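Open day at Jevmont: notes on the tabletop arms

Posted 31 August 2024

I spent most of an afternoon at the Jevmont open day, mainly to look at the manipulation benches. The building also had a warehouse cart demo and a talk on motor drives, both of which I skipped. These notes are for my own reference and for the two people at work who asked me to write something down.

The manipulation lab is on the second floor, past the machine shop. Vendula Kratochvíl ran the session I attended. She works on grasp planning and had the useful habit of giving the failure rate before the success rate. Groups were limited to 12 people, which was a reasonable number for the space between the benches.

The project is called Orkuvlow. The goal is a policy that takes a short written instruction, such as "put the strawberry in the cup," and produces arm motion directly from camera input. There is no separate object detector and no hand-written grasp library. An operator drives the arm through a large number of example tasks, the recordings are used for training, and the policy is then tested on layouts it has not seen. The set used for the current version has 4,000 recorded episodes. Kratochvíl said she would trade a quarter of them for better variety in object placement, as the early ones tend to start from very similar layouts.

The objects are toy food and ordinary kitchen items: a plate, a colander, cups, a ketchup bottle, fruit. The arm is mounted at the side of the table and works across it.
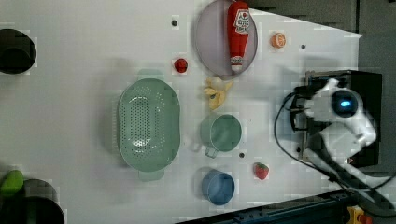
Why use toy food for this kind of work?

Toy food keeps its shape and weight from one session to the next, it does not spoil, and a dropped piece makes no mess. It also gives a range of shapes that are awkward to grip in different ways, so a small set covers a fair amount of ground.

The control side is conventional. The policy outputs a short sequence of target positions, a lower-level controller follows them, and the policy is queried again before the sequence runs out. I asked how the overlap between sequences is handled. They blend the old and new targets over a few steps, and the blend window was tuned by hand. Without it the arm shows a visible hitch at each handoff. With it the motion is smooth but slightly late, and the lateness matters most in the last stretch before contact.

The success figure quoted for single-object pick and place was 88 percent on layouts held out from training. I asked what counted as a success. The object has to be released inside or on the target and stay there after the arm withdraws. Time is not scored beyond a fixed limit. That seems fair, although it hides the difference between a clean first grasp and one that takes several tries.

Two-step instructions do noticeably worse. The usual error is that the second step is started before the first is finished – the gripper opens early and moves on. Kratochvíl put this down to the training data, where operators often begin turning toward the next object as they let go of the first. The policy has copied the habit.

Ratree Hemmin covered the camera setup. There are two kinds of view, one looking down at the table and one from the wrist. The overhead view gives the layout, and the wrist view gives the final alignment. She has run the policy with each view removed in turn. With no wrist view, it still travels to the correct object but closes off center. With no overhead view, it does well once the object is near the fingers and otherwise tends to wander.

The wrist view has its own problem, which is that the gripper covers part of whatever it is working over. Objects go out of sight during the approach and the policy has to carry on without them. Hemmin's view is that this is manageable as long as the overhead camera can still see the object, and that a lot of the remaining failures come from moments when neither can. 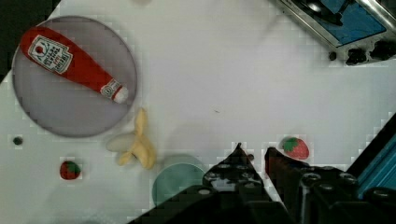 Other things I wrote down

The gripper fingers are treated as consumable parts. The lab has tried a softer set from Fumach and went back to the stiffer design, as the soft ones made it harder to tell from the motor current whether anything had been gripped.

Camera calibration is checked every morning against a printed target. Hemmin said a small shift in the wrist mount cost them most of a week of recordings in February, before the morning check was introduced.

Training runs on a shared machine at the Penry site. Recordings are copied over at night, so a change made to the collection procedure today shows up in a trained policy a few days later at best. I had assumed the loop was tighter than that.

I asked about releasing the recordings. They intend to, but the operator voice notes have to be stripped out first and that work has not been scheduled.

The handout lists a contact address for questions on the blending method. I have sent one about the window length and will add the reply to this post if it comes.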